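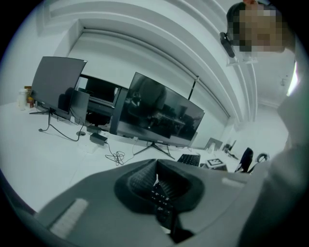
Step 3. Record your demos by hand

Hold the gripper and do the task yourself, normal speed or a bit under. The Fakley desk set is all short moves – reach, grasp, lift, place, let go. One move per take.

- Clear loose cable out of your path first. Keyboard can stay.
- Start every take from a differnt spot over the desk.
- Keep your free hand away from the fingers.
- Fumbled the grasp? Stop, delete, go again. Don't save it and fix later.
- Wait two seconds at the end before you stop recording.

Aim for 400 good takes. We stopped at 402 and the policy trained OK, 500 is nicer if your wrist holds up.

Step 4. Check and upload

Play back every tenth take. Jumpy track means you moved too fast, so redo it. Then push the whole folder to Dehghan – dont rename anything.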